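Open Day at Skondus: An Afternoon Among Other People's Clutter

Reading time: 2 minutes

Print this page | E-mail this page

I have wanted to see the Skondus house in Drernholm ever since a neighbor came home from it and cleared out her hallway in one evening. It is a place where people go to learn how to tidy a home, with real rooms and real mess, and on March 31, 2024 they opened the doors to anyone who cared to look. I paid my 6 at the door, got a paper map and went straight upstairs!

Gunnlaugur Laxdal was showing people around the first floor. He has a lovely slow way of talking, and he let us stand as long as we liked in each room. The linen room was beautiful (I have never been so happy looking at folded sheets), but the living room was the one I kept going back to -- it looked so much like mine on a bad week.

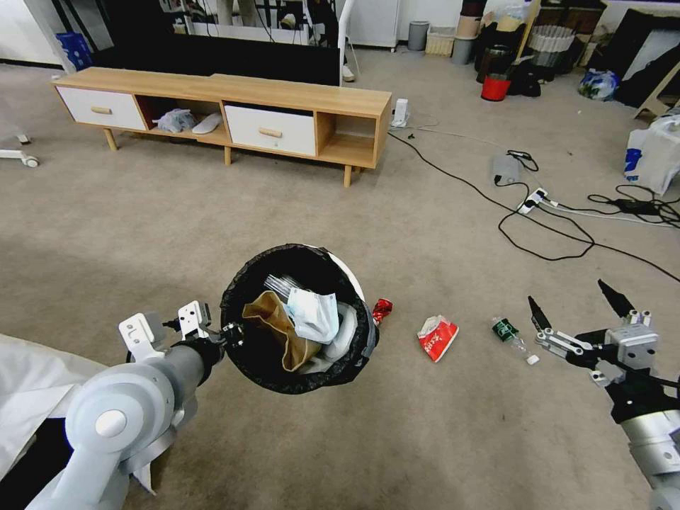 The living room: wastebasket held by its rim, with a bottle and a snack wrapper on the carpet.

I fell for the little TV stand right away. Light wood, tapered legs, two white drawers with small wooden handles, and open cubbies that collect things exactly the way mine do. One had a crumpled gray bag stuffed in it. Farther back there were bins, a blue crate, a red bucket and a great dark heap of boxes and bags, and my fingers were itching to get at it.

Gunnlaugur's rule is floor first, then surfaces, then whatever is hiding behind the furniture. He also folds the liner well down over the edge of the basket, and I have done it at home ever since.

Downstairs Albertina Brandão ran a table on sorting paper, with 152 old letters and bills in one box. We got through 61 of them before the coffee was ready, and I would gladly have stayed for the rest. The almond cake was from Eskildsen, the bakery on the corner, and you should go there too.

The next open day is in August. Wear shoes you can slip off.

Contact | © Skondus Visitors' Pages | Back to top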